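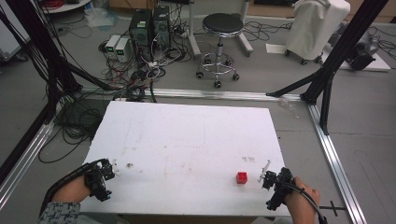
Is 1,770 hand-gripper demos of one red cube worth anything?

Posted by Wellington Lopes in Clorkanura Help > Learning from demonstration

I've been put on a pick task. One person on the floor, a black gripper in each hand, a white board inside aluminum rails, a small red block with studs on it. Reach, close, lift, put it down, go again. The target in the plan our supplier (Ciltberg) wrote is 1,770 episodes, and I'm told the policy will "generalize" after that.

I have my doubts. The board is scuffed, and there are reddish marks on it very close to where the cube tends to go. Past the far rail you've got two computer towers, power supplies, a pile of cables and a stool, and the head camera takes in all of it. My guess is we'll train something that finds the smudge on the board and closes on it.

The wrist views worry me more. Plenty of frames are like the next one: jaws wide open, nothing between them, mostly blank white, a bit of rail low on the right. What is a model supposed to learn from that? Do I cut these frames or leave them in? And is there any number of episodes that fixes a setup like mine?

I've read the Umach guide. It says "collect diverse data" and leaves it there. 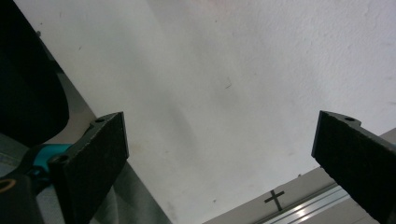
2 replies, oldest first

pallet_jack_9

Just get more. We had the same thing in September and doubled the episodes and it was fine. Cutting frames is a waste of time imo

Nordin_bench

I wouldn't take "it was fine" at face value without knowing what they tested on. Same board, same block, same lights? Then of course it was fine.

Leave the open-jaw frames in if they're part of an approach. The policy has to know what to do before it sees the block. Trim only the dead time at the start and end where the hands aren't doing anything.

The marks are a fair worry and cheap to check. Put the cube well away from them for 32 episodes, keep those out of training, and see where the gripper goes. Then run it with no cube at all. If it still closes over the smudge, you have your answer and the supplier's number means nothing.

Check the wrist cameras for the same problem. Look at what else is in view with the jaws open:

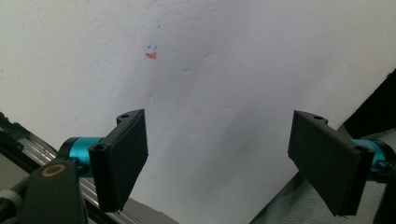
Wrist view over the white sheet: orange-red smudge, two blue pen strokes, creases

A smudge and some pen strokes can be a landmark if the cube keeps turning up in the same spot relative to them. Swap the sheet between batches, turn it, or move the start positions. I'd take 16 layouts over another thousand repeats of one. I can't promise you it will generalize after that either, and I'd be wary of anyone who does.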